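About Peltport

Hello, and thanks for clicking through to the page everyone skips! I'm Divya Naidu, and I started Peltport because I was tired of reading about ships in newspapers that couldn't tell a frigate from a ferry. I'd spent a long time as an analyst in a shipping insurer's back office, mostly working out which stretches of sea our customers ought to be nervous about, and I kept writing long emails to friends explaining why some dull-sounding coastguard announcement was a bigger deal than the summit on the front page. Eventually one of those friends told me to put the emails online and leave her inbox alone.

So I did. Peltport is a small newsletter and teaching outfit about maritime security, mostly in Asia and the Pacific. We write about disputed waters, port deals, fishing fleets, patrol agreements, undersea cables and who's been asked to train with whom. We try to do it in words you could use at the dinner table (my mother reads every issue, and she rings me if I've left an acronym in).

There are 3 of us on a normal day. I write the main weekly piece and do most of the talking. Ximeng Shen handles everything in Chinese, from ministry transcripts to harbour notices, and is the reason we so rarely have to correct a translation. Our third desk belongs to whoever is on the trainee placement, which lasts six months and is paid, properly paid, because I did two unpaid ones in my twenties and I'm still cross about it.

The newsletter comes out in two forms. The free one is called Lacson, after the street where I rented my first room in Manila, and it's a short round-up with a map and five or six links. The longer one is Fletard, for subscribers, and that's where you'll find the background: the treaty wording, the old quarrels, the budget lines, and now and then a very long footnote about buoys. I love buoys. You've been warned.

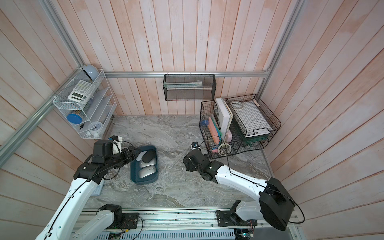 Ximeng would like it added that the buoy footnotes are the most forwarded thing we publish, and that readers who complain about them nearly always write back a month later with a question about buoys.

Fine, I'll take that!

We also run Podov, our evening course. It began as a favour to a sixth-form politics teacher who wanted someone to explain exclusive economic zones to her class, and it grew from there. These days it's 14 sessions, online, starting each April at half past six, and you don't need any background at all. We've had retired merchant seamen, trainee journalists, a dentist, and a couple who were planning to sail to Brunei and wanted to know what they were getting into. The last two sessions are a role play in which everyone is handed a country and a bad-tempered phone call, and people get surprisingly heated about rocks. I had to mute the Philippines once.

Now for the money question, as I'd want to know. Peltport passed 1000 paying subscribers in our second year, and subscriptions and course fees cover the rent and wages. We don't take money from governments, navies, arms companies or political parties, and if one of us is paid to give a talk somewhere, we say so at the foot of the next issue. We don't run adverts either. Somebody did once offer us a very good rate to promote luxury cruises, and I'll admit I thought about it for an afternoon.

We do have opinions, and you'll spot them. Mine tend to be gloomier than Ximeng's. When we disagree about what a statement or a deployment means, we print both readings and leave you to it, and when we get something wrong the correction goes at the top of the next issue, above the map.

If you'd like to pitch us a piece, please do. We pay on acceptance, we like people who've stood on the quay in question, and we're especially short of writers on the smaller Pacific islands. Two paragraphs and a line on where you've been is plenty. For course places, school visits and general grumbling, use the contact form, and one of us will reply (usually me, usually before nine in the morning, with coffee).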